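Print
E-mail this message

Subject: Re: [stovside] Second-hand plates and what to look for
From: Debashish Sultana

Mridha wrote:

> I have been offered a box of old coloured glass plates from a house clearance in Fellon. Mostly green, a few amber. The seller wants 90 for the lot and says they can be used every day. I would like to eat off them, not put them on a shelf. Is there anything I should check before I hand over the money? Also, can they go in the dishwasher? My mother never put glass in hers but she never said why.

I have bought and used pressed glass plates for 21 years, so I will answer from that. Others may do things differently.

First, go and handle them before you pay. Take a torch with you and run a fingertip slowly round every rim. Small chips are easier to feel than to see, especially on dark green. A chip on the foot of a plate does not bother me much. A chip on the rim means I don't eat off it, and I would want the price to come down for each one.

Then hold each plate up and look through it towards a window. Scratches from knives are normal on anything that has been used and they don't matter unless you mind the look of them. A crack is different. It catches the light when you tilt the plate and you can follow it as a line through the glass. Leave those behind, or take them for standing flowerpots on.

A cloudy plate is harder to judge. Sometimes it is only lime from hard water. Ask if you can wipe a corner with vinegar, give it ten minutes and wipe again. If the cloud goes, it was lime. If it stays, the surface has worn and I know of no way to bring it back at home. I once spent most of March trying on a set from the Gindov market and ended up with cloudy plates and sore hands.

On the dishwasher, I agree with your mother. The mix of heat and strong powder is what dulls old glass, and the plates knock against each other as well. I wash mine by hand in warm water with ordinary washing-up liquid, with a tea towel folded in the bottom of the sink. Rinse in water of the same warmth. Don't take a plate from a cold cupboard and put it under the hot tap.

The same goes for food. Salad, bread, cake and anything at room temperature are fine. I let a stew stand a few minutes before serving it. I never put these plates in the oven or the microwave, whatever the seller says.

For storage, I put a paper napkin between each plate and keep no more than 10 in a pile. Piles of 4 are better if you have the shelf space – the bottom plate takes all the weight and you will be lifting the whole pile to get at it.

As to the price, you don't say how many are in the box, so I can't tell you if 90 is fair. Count the ones you would really use and divide by that, leaving out the chipped ones. I would also pay less for a mixed lot, as it is hard to find single plates later to make up a set. Amber seems to turn up less often than green in our part of the country, but that may just be the places I go to.

If you decide against them, please post the seller's details to the list. I am two green ones short after the house move.

Debashish

Print | E-mail 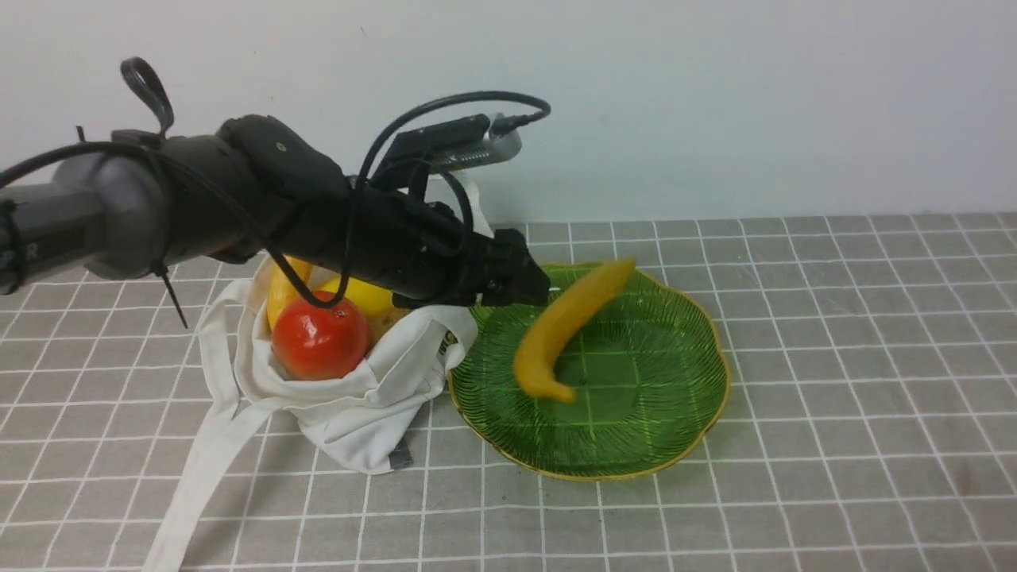
Green glass plate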